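The Laitinen hand press is sold to groups like ours as the cheap way to make rally posters. I had my doubts, and after 3 evenings of printing for the March tenants' march I still have most of them. The frame flexes. The hinge pins needed tightening after 4 pulls, and the squeegee it ships with is junk - buy a better one.
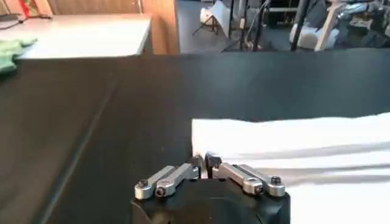

Ritva Sjöberg wanted banners too, and the clamps won't take anything thicker than a bedsheet. Zestik claims one screen is good for 1467 prints. Ours was leaking at the corners long before that. The seller never answered my email about it.

To be fair, the posters did get made and the red came out solid. But a copy shop would have cost us less per sheet. Borrow one if you can.
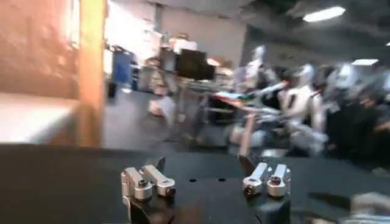 Two metal-and-black fingers, with a gap between them.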